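Wood, Hair and Room: How the Plernania Quartet Rebuilt Its Sound

A magazine feature, 2021-11-26

The Plernania Quartet spent most of this year without its usual hall. The ensemble used the time to change strings, bows and seating, and to test each change before making the next. The results go on record in December. 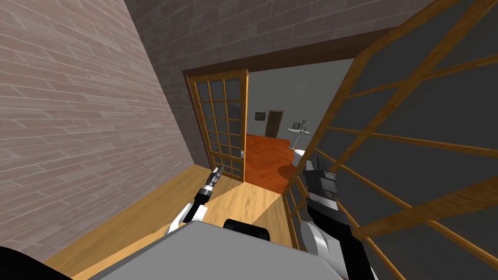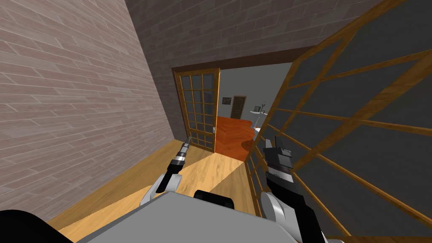
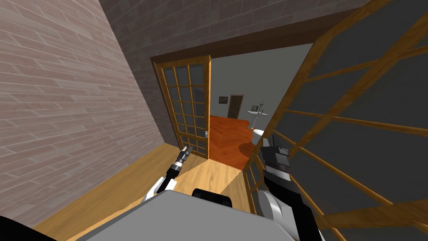
The doorway with its dark brown header, in three views.

The quartet was formed in Wislow by four players who had met in a chamber orchestra. Its early programs were built on Haydn and Mendelssohn. Later it moved toward new work, much of it written with long passages of harmonics and very soft playing near the bridge. These techniques depend on small differences in string response, and the old setup did not handle them evenly.

The viola was the main problem. It is a large instrument with a deep body, and its C string spoke late at low volume. In fast exchanges with the second violin the entries sounded ragged even when the bows moved together. The player first tried a lighter string. The response improved, but the lower register lost weight. A new soundpost, set slightly closer to the bridge foot, gave a better balance.

The cello needed less work. Its endpin was replaced with a longer one, which raised the scroll and let the player keep the right shoulder lower. The bow was rehaired with less hair than before.

Strings were the next question. The group compared two sets, its own gut-core strings and a synthetic set from Dototex, over 50 rehearsals. Pitch was checked at the start and end of each session. The gut strings drifted more, as expected, and the players preferred their sound in Haydn. The synthetic set was chosen for the new works, where a long movement leaves no time to retune. Two sets of instruments would have solved the matter, but the budget did not allow for it.

Seating was settled last. The quartet had always placed the cello on the outside right. With the viola outside, its f-holes face away from the audience and some detail is lost. With the viola inside, the sound projects more directly, but the player has a poorer view of the first violin's bow arm. The group kept the viola inside and turned its chair a few degrees.

The main work on the recording is Savolainen, a single movement of more than 400 bars named after the street where it was composed. It opens at 85 beats per minute and slows by small steps until the last page, where only the viola is still moving. The score asks for no vibrato until bar 50.

The second half of the disc is given to Mendelssohn's Op. 13, played on gut. The Haydn chosen is Op. 76 No. 2, also on gut. Bowings for both were revised after the seating change, mainly in the inner parts. The sessions will run without an audience, and the quartet plans to record complete movements before any short repairs are made.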